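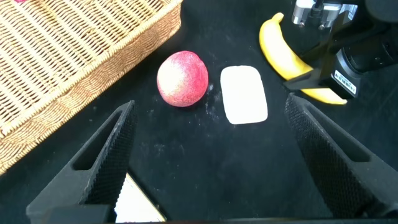
Drititz is a small word list of kitchen and market vocabulary, collected from home cooks and market sellers who speak more than one language at work. Each row has one English word, a short meaning in everyday words, and the spoken variants we heard for it. The entries stay close to things people handle daily, so "banana", "sponge" and "wicker basket" all have their own row, and "basket" alone has a separate one, as many speakers use a different word when the material is not named.

Contents

The current version has 1,729 rows in one file, words.csv, encoded in UTF-8. The columns are id, word, meaning, variants, source and note. The column source is one of Tamar, Kaplan or Urnetti, the three markets where the words were collected. Please do not sort the file before joining it with the older one, the ids there follow the order of the rows.

How it was collected

Beril Başaran made the interviews in October, with 30 speakers, each for 50 minutes. Tyra Eide checked the spelling and wrote the meanings. When they did not agree, both forms were kept and the note column says "open".

Known problems

Names of fish are weak, especially from Kaplan. In 15 rows the variants column is empty; these words were given by one speaker only and we could not confirm them. Plural forms are not marked in a regular way.

Changes

12/17/25: duplicate rows for "ladle" joined, two wrong meanings under "sieve" corrected.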